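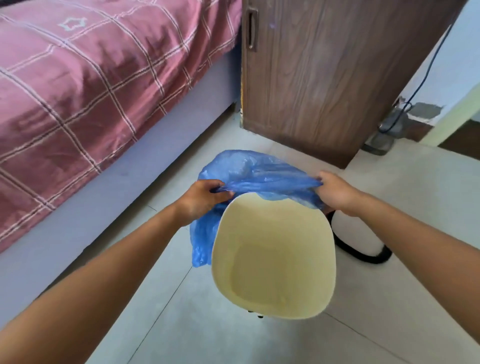
Why two arms, a reader asked under the June post, when one arm and a fixed clamp could hold the bin and save half the maintenance. It is a fair question and I had the same thought when the Sokudetti cell first came to Zorndale. I ran it with one arm and a clamp for a while. The clamp kept the bin still well enough. The trouble was the bag.

A liner goes on a rim a section at a time. Done by hand, the left pinches a fold of film against the near side of the rim while the right pulls the far edge of the bag outward and slightly up. Most of the film is still bunched along the back at that point and the front of the rim is bare. If the left lets go early, you start again. The clamp held the bin and did nothing for the fold, so the single arm spent its time undoing its own work.

So the cell has two arms, and most of the upkeep goes into keeping the two of them in agreement. The rest of this post is what I do and how often.

Pads first. Each gripper has a pair of silicone pads, held on with two screws from the back. They last 3000 cycles before the face goes shiny. Shiny pads still pick up a rag or a cup without complaint, which makes the fault easy to miss. On thin film they slide. I wipe them with isopropyl before every session and swap all of them together, both arms, even if one pair looks fine. Mixed pads gave me a right arm that held and a left arm that slipped, and I lost an evening to the force settings before I checked the rubber.

Torque on the pad screws is finger tight plus a quarter turn. Any more and the pad bulges in the middle, and then it only touches the film along a line.

Next is the spacing check. The two grippers have to meet at a known distance, and on my cell the reference is a steel bar 265 mm long that sits in a pair of notches on the bench. Both arms close on the ends of the bar at low force. If the controller reports a different length, one of the bases has crept. It is usually the left base, which is bolted to the end of the bench that people lean on. Loosen, nudge, tighten, measure again. I allow myself 15 minutes for this. If it takes longer, something is bent or a bolt has stripped, and I stop and look for that.

The force sensors are Admasu units, one per wrist. They drift as they warm up. The manual tells you to zero them at power-on, which I did for months with poor results. I now leave the arms holding position for a while, zero them, run one empty motion, and zero them again. The left wrist needs this more than the right one and I have not found out why. The cable was my first suspect. I swapped the two cables and the drift stayed with the wrist.

Cable routing on both arms changed in the spring. The original route went outside the elbow under a hook-and-loop strap, and the jacket was wearing through where the strap sat. I moved it to the inside of the joint with a longer service loop. Check the loop with the elbow fully bent, then fully straight, by hand, with the power off.

Then the settings. The controller is a Plurar and it keeps the grip force and the pull force in the same table, which invites mistakes. My current values are low on the pull and high on the pinch. Film stretches before it tears, and the point where it starts to stretch shows up in the wrist reading as a flat spot. I have the right arm stop pulling at the flat spot and move its grip along the rim. Before that, it pulled to a fixed position, and any bag cut a little small came out with a split side.

Order of attachment matters as well. There are 4 regrip points around the rim, and the front is last. I tried the front first, on the theory that it is the easiest to reach. The bag ended up tight across the opening with no slack left for the back, where the arms have the least room to correct anything.

Bin position is taught with the bin in the tight spot. An open floor is no use as a test, as the right arm takes a wide path there that it can't take next to furniture. I put a board on either side of the bin and teach the path between them.

Things still open: the left wrist drift, as above. The bench end needs a brace. Bags that stick shut at the mouth are still opened by hand before a run, and I have no pad or motion that does it reliably. A suction cup picked up both layers every time.

Next pad change is due soon, over a week of running at the present rate, and I will log the pinch force each session until then to see whether the slip comes on gradually.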